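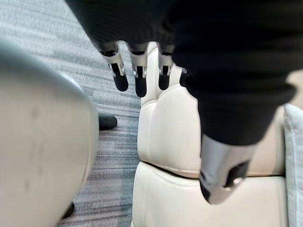 *Cream padded seat*

**Praying when nothing seems to come back**

I've prayed every night since December and it feels like talking to the ceiling. Does anyone else go through this?

**Ruxandra Neagu**
Oh, love, so many of us do! Psalm 13 was a great comfort to me (I read it aloud, slowly, with my tea). 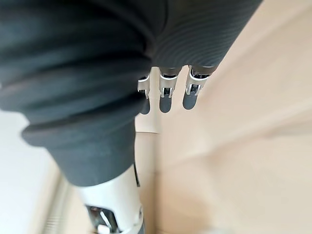 Which psalm is good for beginners? Psalm 23 is short and easy to learn.

**Vekent78**
Same here. Keep going, and maybe ring your vicar.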